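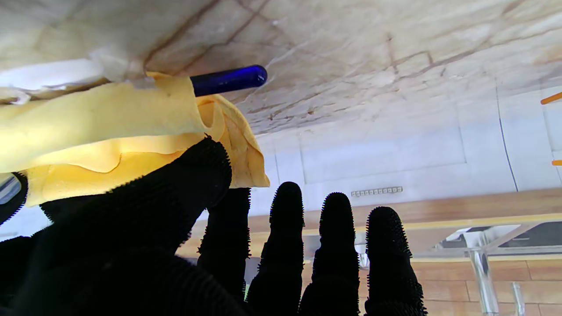 Glass, Cloth and Stone: Keeping Small Glassware Clear

6 min read

A glass rod is one of the simplest things in a kitchen or on a workbench, and one of the easiest to leave looking dirty. It has no handle, so the part that gets cleaned is also the part that gets held. Each pass of the cloth removes a film, and each change of grip puts some of it back. On clear glass the result is a faint haze. On cobalt blue, where a single highlight runs the length of the rod, every smear interrupts that line and can be read from across the room.

Maricica Pană has worked with colored rod for nine years at the Pratthorpe studio, where she cuts and fire-polishes stirrers and towel pegs for the small-goods range. Her method for finishing them uses one cloth for both jobs. The glass goes into a fold of the fabric, the fabric is pinched closed, and the exposed end is left free. When that end needs attention the rod is drawn through the fold and the other end comes out.

"People wipe along the rod," she says. "I turn the rod and keep the cloth still. You get even pressure, and you can feel a chip before you see it."

The cloth matters more than the cleaner. Natural chamois absorbs well but stiffens as it dries and has to be worked soft again. Synthetic chamois comes out of the wash more predictable and holds less oil. Woven microfiber picks up grease better than either, though the loops catch on a rough cut and leave lint on any edge that has not been polished. Pană uses a smooth synthetic cloth from Sadowski and retires it after 50 washes, at which point the surface has started to drag.

Color is a practical choice. A pale cloth shows what has come off the glass. It also shows grit, and one grain caught in a fold will draw a fine spiral down the whole rod. Dark specks on a pale cloth should be shaken or picked off before the next piece goes in. Washing is done cool, without fabric softener, which coats the fibers and transfers to the glass as a greasy bloom. 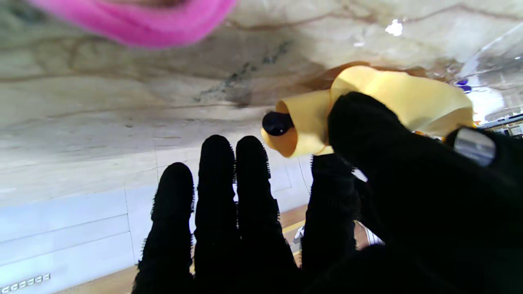

Pressure should come from the sides and never from the end. A solid rod tolerates a firm squeeze across its width, while a load on the tip turns the piece into a lever and puts the stress wherever the grip stops. The cloth should therefore reach well down the glass, gathered into a loose sleeve with an open mouth, so that little more than a small, dark, rounded cap stands clear of the yellow. Held this way the piece has padding on all sides, and what remains exposed is short enough to keep away from the marble.

Marble is a poor neighbor for glass in one respect and a good one in another. It is softer than glass and will take the scratch if the two are rubbed together, which protects the rod and spoils the counter. It does not give under a knock, however, and a rod dropped flat from hand height onto bare stone will often crack at a point well away from the impact. Pană lays a second cloth, folded once, on the part of the counter where finished pieces are set down.

The cleaner is the other concern. Vinegar is the usual home remedy for lime on glass, and it etches polished marble within minutes. Celina Kaczmarczyk, who restores stone floors and counters, sees the same dull rings in most kitchens where glassware is cleaned on the worktop. Her advice is to keep acid in the sink and use a neutral cleaner at the counter. She uses Gonider, diluted to 50 milliliters per bucket, and has Plateo sealer on her own marble.

"Sealer slows a stain down," Kaczmarczyk says. "It does nothing at all about acid."

Brown marks are a separate problem, and the cause decides the treatment. Tea and coffee respond to a peroxide poultice. Rust does not, and needs a product made for iron. Oil darkens the stone without changing its hue very much and is drawn out slowly, sometimes over several applications. A mark that moves when the lamp is moved is a shadow – worth checking before mixing anything.

For storage, rods are best kept horizontal in a lined drawer, each in its own channel. Upright jars are common and look well, but the lower ends knock together whenever one is lifted out. Where a jar is preferred, a disk of felt in the base and a limit of six rods to the jar will prevent most of the damage. The cloth is stored separately, flat and fully dry.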